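Call for Participants: Household Garment Folding Study, Winter Session

Posted 9/27/25
Reference: 1714
Location: Kundora Test Rooms, Lloyd Street entrance
Run by: Nerkis Textile Care

Summary

Nerkis is recruiting adults to fold and put away soft household textiles under timed and untimed conditions. The work covers knit tops, fleece, small blankets and mixed piles. Sessions begin in January and take place in a furnished room at Kundora. No professional laundry experience is needed. Participants are paid for each completed session.

The results will be used to revise the folding section of the Bavex home care guide, which currently assumes a flat, hard table and lightweight woven cotton. Neither assumption holds for most of the households that wrote to us after the last printing.

What the study measures

Folding instructions are usually written for shirts and sheets. Thick knits and fleece behave differently. They hold a rolled edge, they spring open at the last fold, and they cling to napped surfaces such as blankets, rugs and bedspreads. The present study records three things for each item:

Fold time, from first contact to release.
Finished size, measured at the longest and widest points of the folded item.
Hold, meaning whether the fold keeps its shape after being lifted and set down on a shelf.

Participants are not graded. Slow folding, refolding and abandoned folds are all valid data and should not be avoided.

Tasks

Each session is split into blocks. The order changes between participants.

Block A: Single items, own method. Fold each item the way you would at home. No instruction is given.

Block B: Single items, set method. Lay the item flat, bring in the sides, and fold from the hem toward the neck. A printed card is supplied. Read it before the block starts, not during.

Block C: Bunched items. Items are handed over in a heap, as they would come out of a dryer. Find the edges, turn the item right side out if needed, and fold. This block produces the widest spread in fold times and is the main subject of the study.

Block D: Put away. Move the folded items to an open shelf and a drawer. Items that come apart on the way are to be left as they are and recorded.

Surfaces

Blocks A and B are run on a table. Block C is run on a soft printed cover. A napped surface grips the underside of a knit, and a fold that is simple on a table can drag or twist. Participants who normally fold on a bed or sofa are especially wanted for this block.

The cover must not be pulled tight or smoothed between items. If it shifts during a fold, continue.

Who can apply

Applicants must:

Be 18 or older on the date of the first session.
Do laundry for at least one person, themselves included, on a regular basis.
Be able to stand or kneel for the length of one block. A chair is available in all blocks and may be used without notice.
Have no known reaction to wool blends, acrylic, polyester fleece or unscented detergent.
Be able to read the instruction card in English or ask for it to be read aloud.

Left-handed applicants are under-represented in the records we hold and are asked to state this on the form. Applicants with reduced grip strength or limited reach are eligible. Please describe any changes to table height or item weight that you would need.

People employed in commercial laundry, dry cleaning or retail display within the past year should apply under the trade list, which is handled separately and uses a different set of items.

Time and payment

The full program is 8 sessions. Payment is $468 for the full program, paid in equal parts at the close of each session. A participant who withdraws keeps all payments already made. Travel is not reimbursed. Parking at the Lloyd Street side is free for the length of the session.

Missed sessions may be made up once. A second missed session closes the place, and it is offered to the reserve list.

Clothing and preparation

Wear sleeves that can be pushed up. Remove bracelets, watches and rings with raised settings, as these catch on loose knit and leave pulled loops. Hand cream should not be used within an hour of the session. Water is available outside the folding room. No drinks are allowed near the items.

Do not bring your own laundry. All items are supplied, washed to a common schedule and numbered. The number tags are sewn into the side seam and should be left alone during folding.

Data

Sessions are recorded for timing. Names are kept apart from session records and are not passed to Bavex. Measurements are stored under a participant number. A participant may ask for their records to be deleted at any point before the report is closed.

How to apply

Complete the short form at the Kundora front desk or request it by mail, quoting reference 1714. The form asks for:

Contact details
Preferred session times
Usual folding surface at home
Items you find hardest to fold, in your own words (limit 3000 characters)

The last entry carries the most weight in selection. General answers such as "big things" are of little use. State the fabric, where the trouble starts and what you do about it. Places are confirmed in writing. Applicants not selected are kept on the reserve list unless they ask to be removed.

Gray fabric on red printed cloth 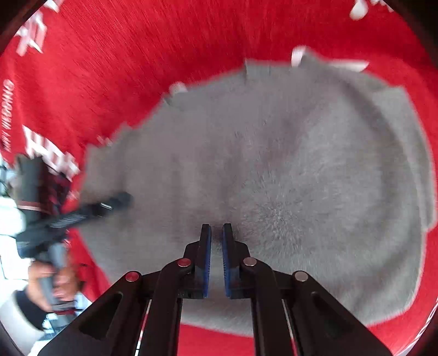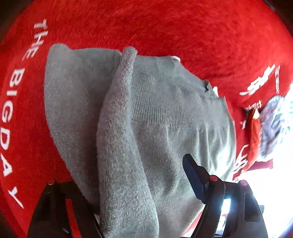
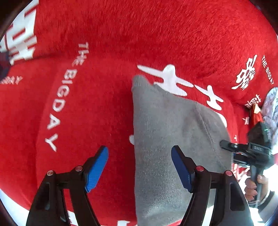

Comments

Kundora front desk passed on a remark from a reader who would like the set method dropped for heavy sweaters altogether. Folding from the hem toward the neck puts all the bulk at one end, the reader wrote, and the stack leans by the third sweater. Folding in from both ends to the middle takes longer but sits level on a shelf. The reader also asked whether Block A allows rolling in place of folding.

Reply from Nerkis: Rolling is allowed in Block A and is recorded as its own method. Block B stays as printed on the card. The remark about bulk has been added to the notes for the guide revision, and the reader is welcome to apply.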